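Home | Stories | Archive | About

1/29/23
By Mabli Gape

The old Bunden bank had been closed for 14 years when the preservation board put it on the list. Hoi-yan Sin read the letter twice and went back to her lunch.
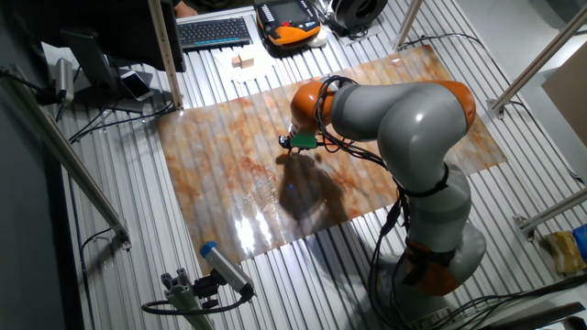 Gray and orange arm over a marbled sheet.

Her father had worked the second window. He never talked about the lobby except to say it was cold in October.
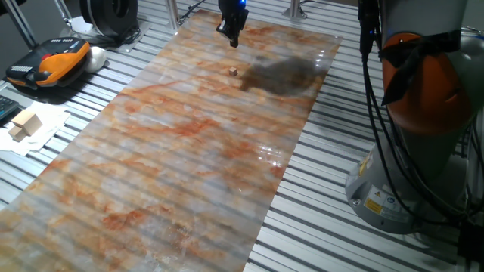

King-fai Chien wanted the lobby floor saved first. He had already drawn up the work in pencil. The stone he hoped for had rust-orange veins running through pale gray, like the glossy sheet with the little wooden cube on it – the owner wanted carpet.

"Carpet costs less," Hoi-yan said.

"It does," he said.
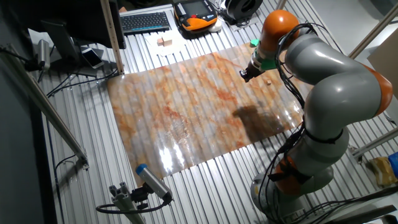
Gripper and cube.

The vote was at seven. She sat near the door with her coat on and listened to the owner speak for 30 minutes. Then they asked for her.

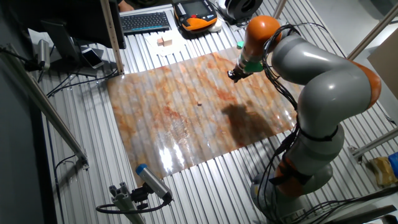 She stood up and gave her father's name and the number of his window. She said the floor was cold and that people had stood on it anyway, and she sat down again. King-fai passed her the pencil drawing.

Last updated by Wing-sze Lai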